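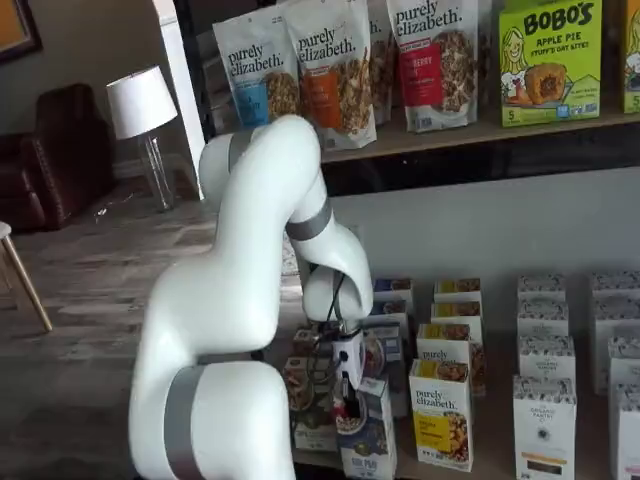
Arm reaching down to the lower shelf, granola and oat bites on the shelf above. Overgaard open day.

Pantry shelving: notes from the arm demonstration

These notes cover what was shown at the Overgaard open day in Prendcombe on 2020-10-03, as far as it applies to an ordinary pantry, utility room or garage shelf. The demonstration used a stationary arm working from a shelving unit stocked with dry goods. Visitors could watch from the room side and put questions to the operators between runs. Most of the questions were about the arm. Most of the useful answers were about shelves.

An arm that picks groceries has the same trouble a person has with a deep shelf, and less ability to improvise. It needs a gap above the item, a gap on at least two sides, and a package that does not change shape when touched. A shelf that meets those conditions is also easier to use by hand, in poor light, with one arm full.

Clearance above the stock

The first thing adjusted in the morning was the height of the upper shelf. The operators wanted six inches between the top of the tallest box on the lower shelf and the underside of the shelf above. At less than that the wrist could not tip forward to reach the second row.

For hand use, measure your own hand. Hold it as if gripping a cereal box from the top, and measure from fingertips to wrist bone. Set the gap to that figure or more. Gaps of two or three inches look efficient on paper, but the box then has to be tilted out by its front edge, and it takes the neighboring box with it.

On slotted uprights the shelf moves in fixed steps. Go to the next step up if the measurement falls between two. Unload the shelf first. Tap each clip down into its slot with a rubber mallet and check all four corners before reloading.

Rows front to back

The stock was set out in columns, the same product one behind another. Cereal stood behind cereal and the patterned Organic Pantry boxes behind each other. The alternative, a mixed column with the short item in front, was tried in an early run and dropped. When the front item came out, the next item was a different width and the grip had to be set again.

At home the columns do a second job. The front box tells you what is behind it. Load new stock at the back and draw from the front. If the shelf is too deep to reach the back comfortably, take the whole column out onto the counter, add the new box, and return the column in one slide.

Leave a finger's width between columns. Boxes packed tight across the full width of a shelf hold each other in place until one is removed, and then the rest lean. If there is not enough stock to fill a column, leave the space open at the back.

Stand-up bags
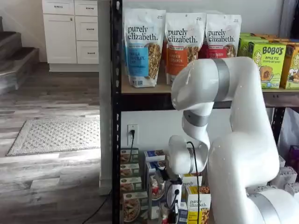
Overgaard Home Handling Group, Prendcombe

Bags gave more trouble than boxes. A gusseted bag of granola stands well when new. After a third of it has been eaten, the top half folds, and a grip closed on the top half lifts paper and air. The operators placed the granola bags on the upper shelf in a row, labels forward, and kept the first runs to boxes on the shelf below.

Three practices were recommended for half-used bags.

Fold the top down to the level of the contents and clip it on the center line. A clip at the corner pulls the bag over to that side.

Knock the base of the bag flat on the counter before it goes back. The contents settle into the gusset and the bag stands on its full footprint.

Keep bags off wire shelving. The base drops between the wires and the bag tips. Particleboard or a cut sheet of hardboard laid over the wires is adequate. Seal the cut edges of either with two coats of varnish if the room is damp. An unsealed edge swells, and the panel will no longer sit level in the rail.

Stacking

Flat boxes may be stacked if they are the same size. The limit suggested was four high for anything that has to be picked from the top, and two high if the box you want is often the one underneath. Put the heavier product at the bottom and the printed end outward on every layer.

Do not stack a full box on an opened one. The tab on the opened box has lost its stiffness and the stack leans toward it.

Small boxes placed between tall ones are the hardest items to retrieve, by hand or by gripper. Both methods come down from above, and the tall neighbors close in on the fingers. Move small boxes to the front edge, or put them together in a shallow tray with sides no higher than two inches.

Outlets and cords behind shelving

Shelving is often pushed up against a wall outlet. Points raised by the Samthorpe visitors, several of whom had the same arrangement in a basement, were answered as follows.

Keep the stock clear of any plug that is in use. A straight plug with boxes pressed against it puts a bending load on the outlet. A right-angle plug reduces the depth needed, but it does not remove the need for a gap.

Run the cord down an upright and tie it with hook-and-loop strap. Do not use wire ties pulled tight on the perforated post, where the slot edges can mark the insulation.

Do not let a cord lie loose over the shelf surface. It catches the corner of a box being lifted, and the box turns in the hand.

Cords that cross a floor belong under a cord cover, laid at right angles to the walking direction where possible. Never run one under a rug.

Surface and light

The arm's camera had difficulty with glare from glossy cartons during the sunniest part of the session, and a blind was lowered for the later runs. The household version of this problem is a label that cannot be read from standing height. Turn the box a few degrees, or move the shelf light forward to the underside of the front rail. A light at the back of the shelf shows up the edges of the boxes and leaves the labels dark.

Light-colored shelf boards make dark packages easier to find, and the reverse is also true. If the wall behind the shelf is white and most of the stock is white, a strip of colored tape along the back edge of the board shows where a column has run out.

Figures from the session

Over the day the operators ran 100 picks from the lower shelf, boxes only. Of these, 89 were completed on the first attempt. The remainder were repeated after the item was moved or the grip was reset by hand. The usual cause was a neighboring box that shifted when the first one was lifted. The operators did not attribute any of the failed picks to the weight of the item.

A later session at Pirstead in July used a shelf 12 inches deep with the same stock, and no separate figures were kept. The operators' view was that the shallower shelf was easier to load. We have since used that depth for the test pantry and recommend it for dry goods in general. Deeper boards are better kept for appliances and bulk containers.

Checklist before reloading a shelf

Wipe the board and let it dry fully.
Check that the rail is seated at both ends.
Confirm the gap above the tallest item.
Place the columns, heaviest product nearest the uprights.
Set the bags last, clipped at center.
Pull one box from each column and put it back. If anything else moves, widen the gap.

Questions about mounting heights and load ratings should go to the maker of the shelving unit, as ratings vary with the number of boards fitted. For open day places at Prendcombe or Samthorpe, write to the group at the Prendcombe address. Groups are asked to say in advance whether step-free entry is needed.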